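Imprimir | Enviar por e-mail

Capítulo 3
Fibras, tramas e absorção

Antes de falar de tingimento, um passo atrás. O que é um tecido que absorve? Pergunta simples, resposta comprida. Algodão puxa água para dentro da fibra. Poliéster, quase nada -- e mesmo assim um pano de microfibra seca um vidro melhor que muita toalha velha. Este capítulo trata disso.

Três ideias para levar daqui: a espessura do fio, o espaço entre os fios, o acabamento. Nessa ordem. Quem pular a primeira vai se perder na segunda.

Gramatura primeiro. Mede-se em gramas por metro quadrado. Um pano leve de limpeza, 150. Uma toalha mais encorpada, 300. O número sozinho diz pouco: duas peças de mesma gramatura podem se comportar de modo bem diferente, conforme a felpa, a torção do fio e o que foi posto por cima na fábrica (amaciante, silicone, goma). Ver quadro na página 203.

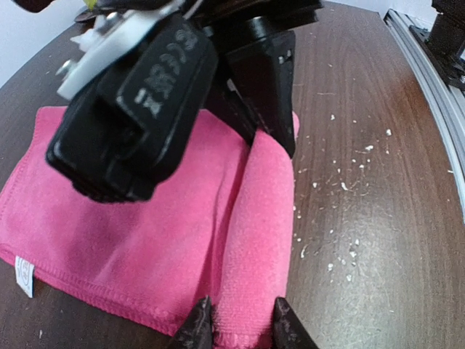

Fig. 3.1 -- Toalha de microfibra rosa, dobrada, sobre mesa de madeira.

Microfibra é nome de espessura, não de material. Em geral poliéster com poliamida, filamentos muito finos, muitas vezes partidos em gomos durante o acabamento. Entre um gomo e outro sobra espaço, e é nesse espaço que a água fica, presa por capilaridade. Daí o cuidado com amaciante: ele recobre os filamentos e atrapalha a entrada da água. Calor alto também estraga.

No algodão a história é outra. A fibra incha. Demora mais a secar, aguenta fervura, perde fiapo nas primeiras lavagens. As felpas em laço aumentam a superficie de contato; as cortadas, tipo veludo, são macias mas costumam enxugar pior.

Para a prática do fim do capítulo: dois retalhos do mesmo tamanho, um de cada fibra, uma balança, uma bacia. Pesar seco, mergulhar, deixar escorrer, pesar de novo. Anotar tudo na hora, por que depois ninguém lembra. Os retalhos do kit Gindari servem, os da Plendgate também, desde que lavados antes sem amaciante.

Começamos pelo fio.

Categoria: Materiais têxteis > Livro didático > Capítulos de abertura

Itens relacionados
Capítulo 2: Do fardo ao fio
Capítulo 4: Corantes e fixação
Tabela Cermont de gramaturas
Caderno de exercícios Rosser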